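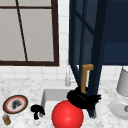 3.2 Glazing and daylight in small kitchens

Daylight on the worktop depends on the glass area, the depth of the window reveal, and how much light the nearby surfaces return. The Butoren survey recorded the first two for 100 kitchens and left out the third, so surface finish was coded again for this study from the survey plans. Finishes were grouped as light, medium, or dark. Mixed rooms were common and are the hardest to code: in the rendered kitchen of Figure 4, white square tile surrounds a window with a thick dark brown frame, and a dark navy cabinet stands to the right of it. Rooms of this type were coded by wall finish, with cabinet finish entered as a separate term.

Figure 4. Rendered kitchen with light wall tile, dark window frame, and dark cabinet.

Illuminance was computed with the Kurodix solver under an overcast sky, using 3,000 rays per sensor point. Sensor points were set on a grid at worktop height, and points within 13 cm of a wall were dropped. Cabinet doors were modeled as closed in all runs. Eighteen kitchens had no window on the worktop side and were excluded from the fit.

Frame color had little effect once glass area was held fixed. Cabinet finish mattered more, mainly at points far from the window. The Plitel correction for dirt on glass was not applied, as cleaning intervals were not recorded in the survey.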